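Week 5: Good practice for hand-held gripper collection
Course notes, Mawuli Acheampong

Last week we got through the safety rules for powered arms, so now the part I've been looking forward to – the house rules for hand-held grippers! They look harmless next to a full robot cell, and that's exactly how people get sloppy with them. Bad habits at the collection table end up in the policy you train, and you can spend a whole August hunting for them (ask me how I know).

Start with the pads. Check both of them before every session, inner faces and edges, under good light. A frayed wrap grips differently from a smooth one, so a worn left pad and a fresh right pad give you two different tools in one hand. 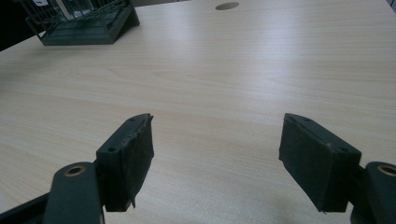
Write the pad state in the log even when you decide to keep going. In the Pomare exercise we ask for a fresh check every 40 episodes, and a full set is 300, so please don't leave it to memory. If you swap a wrap halfway, start a new batch number. Mixing the two under one number is the most common mistake I see in student logs, and it's so easy to avoid.

Next, clear objects. I love these because they break everyone's assumptions! Depth readings on transparent plastic are often poor, and curved walls bend whatever is behind them. The rule in this course: any clear item gets its own tag in the log, plus a note on lighting and on what stands next to it. Approach slowly, close slowly, and keep the failed tries. Delwyn Fairweather's group threw theirs out on the Nivo task and had to repeat 432 episodes.

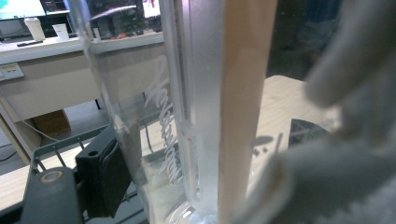 Fig. 2. Close work at a tall clear container, with a wooden strip at its right side.

One more on backgrounds. Screens, cups and cables at nearby desks are fine, but check what a screen is showing before you record – names and email stay out of the data. Same goes for paper left on the table.

For next time, bring one page of your own log and swap it with a partner. Mark every entry you couldn't repeat from the notes alone.

Course notes | Questions to Mawuli Acheampong or Delwyn Fairweather | Back to top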